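3.2 What people call the thing on the table

The naming task was the cheapest part of the study and, predictably, caused the most trouble. Each of the 225 participants from Gornwood and Stiltisano was shown a set of everyday containers and asked to write down, in one or two words, what they would call each of them when asking somebody to pass it over. Huang had warned us that people would use the word "thing". They did, 653 times. We kept these answers in the count, as "thing" is a perfectly good English noun and has served the language well.

Following Tesier, we sorted the remaining answers by head noun, so that "bread bin" and "dustbin" both went under "bin". Agreement was high for cups and buckets and poor for anything with straight sides. The rectangular grey metal bin in Figure 2 did worst of all. It drew nine different head nouns, among them "tray", "tub", "box", "trough" and, from one participant in Stiltisano, "coffin (small)".

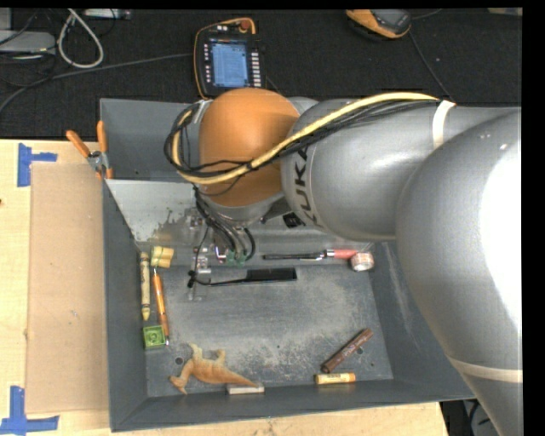
Figure 2. Rectangular metal bin on a light wooden tabletop.

3.3 Age and region

Older speakers in Gornwood preferred "tin" for metal containers of any size, including some that could hold a sheep. Younger speakers kept "tin" for food and used "box" elsewhere. In Stiltisano the age difference vanished, mainly as everyone there said "tub" and declined to be drawn further.

We had expected material to matter more than shape. The answers give this idea little comfort – the same speaker would often call a plastic container a tub and then, 20 items later, give a metal one the same name. Leandro Mansilla, who coded the answers by hand, suggests that speakers settle on a favourite word early and defend it. His own favourite is "receptacle", and he was not allowed to take part.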